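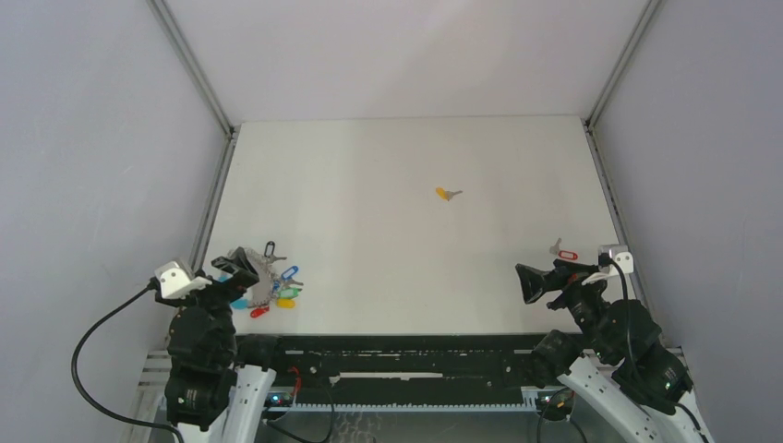
Speaker notes: What a student club can do with two arms and a set of keys
Talk length: 25 minutes plus questions. Notes are for me, but they go up on the club page afterwards for anyone who missed it.

Opening (2 minutes)

Say who we are. Jevville student robotics club, second year of running, we meet in the teaching lab after lectures finish. Most of our members had never programmed an arm before they joined. Some study engineering, but we also have people from geography, nursing and history. You don't need a maths degree for most of this. You need patience and you need to turn up.

The project is called Ruvix. The task is to sort tagged keys. A pile of keys goes on the table, each with a coloured tag, and the two arms have to separate them and put them where they belong.

Leave the picture up while talking. Point out the two grippers, and the group of keys by the left one. Point out the one with the yellow-orange tag lying on its own, because I come back to it in the grasping section.

Why keys (3 minutes)

We wanted a task that anyone could understand in one sentence. In our first year we stacked blocks. Blocks are a good place to start, but visitors watched for ten seconds and walked off. With keys, people stay, and they start guessing which one the arm will go for.

Keys are also hard in a useful way. A key is thin and lies flat. A tag is thicker than the key and is joined to it by something that can move. If you lift by the tag, the key swings. If you lift by the key, the tag drags. When several are close together they catch on each other. A human hand deals with all of this without thinking, and the arm has to be taught every bit of it.

They are cheap too. We bought plain tags and asked round for old keys that no longer fitted anything. If one gets bent, we take another from the box.

Ask the room: who has a drawer at home with keys they can't identify? (Wait for hands. Usually most of the room.)

The workstation (4 minutes)

Two arms, one each side, both reaching over the same white table. The table is framed in metal rail and closed in on the left, right and back with plain walls.

The plain walls matter more than we expected. In our first setup the arms worked in the open lab. A program that ran well in the afternoon would fail in the evening, and we spent three weeks looking for a bug in the code. The cause was people walking past in bright coats. The software that looks for coloured tags was finding coats. Once the walls went up, that stopped.

The table is white for the same reason. Coloured tags show up well on it. Grey keys show up less well, and shiny ones can nearly vanish under the lights. More on that later.

Cables. Say this slowly as every new club gets it wrong. A cable has to be long enough for the arm to reach everywhere it needs to go, with slack left over, and the slack must not sweep across the table. Look at the left arm in the picture, where the thick cable makes a wide curve out to the side. We tried tying ours down tightly at first. It pulled on the connector whenever the wrist turned, and we lost a whole session finding out why the signal kept dropping.

Check the cables before every session. Move each arm by hand through its full reach with the power off and watch them the whole way.

How we taught it (5 minutes)

We collect demonstrations. A student guides the arms through the task and the movements are recorded together with the camera views. Then we train a model on those recordings and see what it has learned.

Our target for the first term was 500 demonstrations. We thought this would take two weeks. It took most of the term. Each one is short, but you have to reset the table in between, and resetting is dull work. People speed up, and when they speed up they put the keys back in nearly the same place every time.

This was our biggest mistake. After 170 demonstrations we trained a first version to see how it was getting on. It was very good at picking up keys from the spots where we always put them. Move a key a hand's width away and the gripper closed on nothing. We had taught it the habits of the people doing the resetting.

So we changed the way we reset. Before each demonstration, someone who isn't guiding the arms draws a card, and the card says how to lay the keys out: one alone, two touching, a group near the left, one near the edge, and so on. It sounds slow, and it is slow, but the next version was much better with far less fiddling.

By the end of the year we had reached 2000 demonstrations. I would not tell another club to aim for that number. I would tell them to aim for variety and to train early, even when the result is going to be poor.

Grasping (4 minutes)

Go back to the single key with the yellow-orange tag. There is clear space all round it, so the gripper can come in from any direction. This is the easy case and it is where beginners should start. Get one key on its own working reliably before you put a second one down.

Then compare it with the group on the left. There are tags in several colours close together around the grey mat. In a group like this the gripper has to come in without pushing the neighbours, and often it can't. We tried two ways of dealing with it.

First way: pick the key with the most space around it, and keep going until the group is gone. Works well until the last few, if those are tangled.

Second way: use one arm to nudge the group apart and the other to pick. Works better on tangles, but the arms can get in each other's way, and it took us a long time to get good demonstrations of it. The person guiding has to think about both sides at once. We now have two people talking each other through it, and that helped.

We use the second way only when the first has failed twice in a row.

On the edges: keys near the side of the table are harder than they look. The arm has to fold up to reach close to itself, and the camera view can be partly blocked by the gripper. In the picture the right gripper partly hides an orange-red patch behind it. If you can't see a tag, neither can the software. Have the arm back off and look again before it moves in.

What went wrong (3 minutes)

Keep this section quick and plain. People remember it best.

Shiny keys. Under our first lamps the metal threw back so much light that the key looked like part of the table. We moved the lamps higher and put paper over them. Proper diffusers are on the list for next year.

Similar colours. Two tags that look different to you may be close together for the software. Light blue and blue gave us trouble, so did red and orange-red. Test your tags under your own lights before you buy a big bag of them.

Gripping too hard. Early on we set the force high so as not to drop anything. The gripper then pinched the tag and shot it sideways across the table. Lower force and a slower close fixed most of it.

Not writing things down. We changed a camera angle one evening and didn't note it. Everything recorded after that didn't match what came before. We now keep a paper logbook next to the workstation, and any change at all goes into it, even moving a lamp.

Running the club side (2 minutes)

Groups of 4 work best for us. Two on the arms, one resetting, one on the log. Swap jobs every half hour. With larger groups, people at the back drift off and look at their phones.

Start at 5 pm, stop at 7 pm, even if it is going well. Tired people make careless demonstrations and the model learns from those as well.

New members do a safety session before they touch anything. Long hair tied back, no scarves, hands off the table while the arms have power, and everyone knows where the stop button is. We repeat this in September for everybody, including people who were here last year.

The Brultulska challenge (1 minute)

We entered the student round at Brultulska in the spring with an earlier version. We came in the lower half. The travel shook one of the camera mounts and we didn't check it before our first run, so that run was lost. The second and third were fine. We are entering again, and checking the mounts is now the first line on the travel list.

Thank the Schwerdtfeger workshop for cutting our brackets and for putting up with us asking for them again in a different size.

Questions (rest of the time)

Likely ones, with short replies ready:

Can it sort by the key itself and not the tag? Not yet. The differences between the blades are too small for our cameras.

Is it faster than a person? No, a good deal slower.

Do you need two arms? For single keys, no. Start with one if that is what you can afford.

Can we have your data? Yes, ask at the end or write to the club address. Please read the log that comes with it first, especially the page about the camera angle.

Remember to hand round the box of spare keys, and to get it back before people leave.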